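Lost Property, and Other Matters of the Heart

The front desk at Viltside has asked me to write something about the lost property cupboard, on the grounds that I once complained about it and am therefore the expert. The cupboard is full. It has been full since spring, when somebody learned that the door will still close if you lean on it, and we have been leaning on it ever since.

A word on how things get in there. An item left in a meeting room overnight is moved to the front desk. It sits at the front desk for 28 days, during which everyone in the building walks past it and says "whose is that?" in a tone that suggests they would never leave anything anywhere. Then it goes in the cupboard. There is no rule for how it gets out again, and you can see where this has led.

Umbrellas make up the bulk of it. I tried to give one back to Callum Buchanan in Accounts, having watched him carry it in every rainy morning for a year, and he looked me in the eye and said it wasn't his. He has since bought another one in the same color. I have thought about this more than I should.

Then there are the lunch containers. If you left a container in the Haldane Room at any time before the summer, please do not come forward. It has been dealt with. The lid survived and may be collected separately.

We also have a set of keys with a tag reading 3843. They fit no lock in this building. Facilities tried them on everything, including the filing cabinet on the second floor that has been locked since before the Grudine merger, and which we had all secretly hoped was full of money. It is still locked. If your house, shed or boat answers to 3843, the keys are at the desk and we are sorry about the wait.

Scarves, gloves and hats will be washed and given to the winter clothing drive at the end of October. Gloves are the sad part. People will cross town for a lost phone, but a single glove gets written off by lunchtime, and its partner spends the rest of its life in a coat pocket waiting for news. Look in your coat pockets. Bring what you find. I am told we made 2 pairs this way last year, and that one of them even matched.

From now on, anything small that belongs on a desk should go back to a desk. This covers chargers, staplers, calculators and mice, which wander off to meetings with their owners and come home alone. Please put your initials on yours. A strip of tape will do, and nobody is going to judge your handwriting except me.

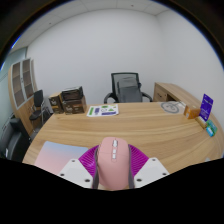 A pink mouse, with its scroll wheel to the fore. Initials recommended.

The Tivix booking screen will carry a reminder to check your chair before you leave the room. It will appear for the last five minutes of every meeting, in yellow, and I look forward to seeing it ignored.

The cupboard will be open for claims between noon and 2 every day until the end of the month. Stand to one side when you open the door.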